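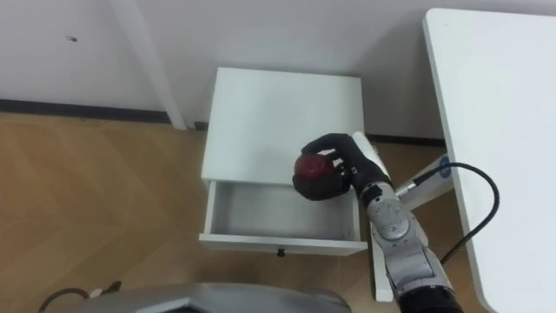
Marit Oyelaran
Demonstration Lead, Truvlow

4. Running the drawer demo on an open day

This section covers the nightstand routine from the moment the doors open at the Van Rooij building until you park the arm for the night. It assumes the robot has been unpacked, powered and calibrated as in Section 3, and that Kotosel is installed on the operator laptop. If you are setting up at Nusden, the steps are the same but the room is longer, so read the note on sight lines before you move any furniture.

I love this demo. It is small, it is slow, and people who walked past a whole row of bigger machines will stand there and hold their breath while a hand hovers over a drawer. Please run it often!

4.1 Preparing the station

1. Stand the nightstand against the wall, with the drawer facing the robot. Leave the desk to its right where it is.
2. Clear the top of the nightstand. No cups, leaflets or name badges, even for a minute.
3. Pull the drawer all the way open and check that there is nothing in it.
4. Look at how the arm cable hangs. It should make a wide, easy loop on the desk side with no kinks.
5. Check the floor on the left for loose plugs and leads. Push them back toward the robot's body, out of the walkway.
6. In Kotosel, load program 101 and wait for the ready tone.

Note: Program 101 expects the drawer to be open already. There is a version that opens the drawer by itself, but it takes longer and is best kept for small groups.

Caution: Do not move the nightstand once the program is loaded. If someone bumps it, press Hold, put it back against the wall and load 101 again.

4.2 The first run

1. Ask visitors to stay behind the floor line. Children can come to the front and sit.
2. Place the red prop on the pick-up mark.
3. Press Start. The hand closes around the prop and carries it to the nightstand.
4. Let the arm pause over the near edge of the drawer. The pause is set to 3 seconds, and you should keep quiet for all of it — this is the part people film.
5. When the hand opens, wait until it has lifted clear before you say anything or reach for anything.
6. Take the prop out of the drawer yourself and put it back on the mark.

Visitors nearly always want to see it again right away. Go ahead! The arm can repeat the routine without reloading as long as the status bar stays green.

Note on sight lines (Nusden): From the back of the room the drawer is hidden behind the arm. Bring latecomers around to the left side, where they can see down into it, and run the routine once more for them.

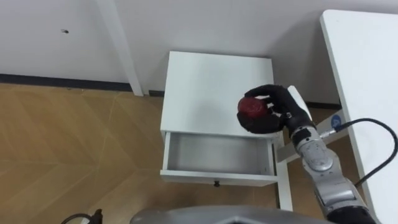

Last changed: January, with new wording in 4.3 and 4.4

4.3 Letting a visitor choose

Once the group has seen a run or two, switch to Choice mode. A visitor calls out "top" or "drawer" and the operator picks the matching button while the arm is holding the apple over the nightstand. It is a lovely moment, and it leads to much better questions than the automatic routine does.

1. Press Mode, then Choice.
2. Start the pick-up as before. The arm stops over the nightstand and waits.
3. Ask one visitor to choose. One is plenty; a whole school class shouting together is great fun but you will press the wrong thing.
4. Press Top or Drawer.
5. If no button is pressed, the arm returns to the pick-up mark after 5 minutes and sets the apple down there.

People like to look at the fingers at this stage. Point out how they curl over the fruit with the thumb coming in underneath. If you are asked how hard it squeezes, show the grip value on the laptop. The standard setting is 500, in Kotosel's own units, and you can explain that a higher number means a firmer grip. Don't change it with visitors in front of you.

Caution: Never hand an object directly to the robot in Choice mode, and never let a visitor do it. Objects go on the pick-up mark and nowhere else.

4.4 If the apple slips

1. Press Hold.
2. Wait for the tone.
3. Pick up the apple and look it over. A bruised one can go soft under the fingers, so swap it.
4. Press Home, then start again from 4.2, step 2.

Tell the visitors what went on and let them watch you reset. Some of the best conversations I have had on an open day started with a dropped apple and somebody asking what the hand could feel.

4.5 Closing down

1. Press Home and let the arm come fully to rest.
2. Unload the program and close Kotosel.
3. Empty the drawer and push it shut.
4. Write the number of runs, and any slips, in the station log.

For charging and overnight storage, see Section 5.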